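Lureo Villains Wiki: Frequently Asked Questions

Last updated August 29, 2024

Lureo is a fan-run wiki covering villains from comic book movies and TV shows. Please read this page before you create or edit an article.

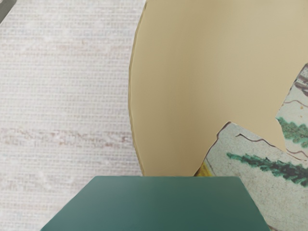
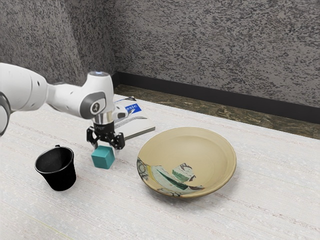

Lower image: a robotic arm with a black gripper over a teal cube.

Who can edit?
Anyone with a registered account. New accounts can fix spelling and add categories right away. Creating a page requires 30 edits.

Which characters get their own page?
The character has to work against the hero for a real part of the story. Henchmen without a name go on the list page for that movie.

What about villains who switch sides?
They keep their page. Put the change under "Redemption" and leave the older sections in past tense.

How long should a biography be?
At least 100 words. Anything shorter is marked as a stub and may be merged after 45 days.

Can I write about my own character?
No. Original characters belong on Drarneo, our sister wiki for fan fiction.

Do I have to hide spoilers?
Only for movies released in the last 19 days. After that, write the full plot, including the ending.

Can I copy text from another wiki?
No. Copied text is removed and the account gets a warning. Short quotes from the movie are fine in the "Quotes" section.

My page was deleted. Who do I ask?
Leave a message for Randa Mahasneh or Nour Darwish on their talk pages. Include the page title.

When is the next Villain of the Year vote?
Nominations open in October. One per account.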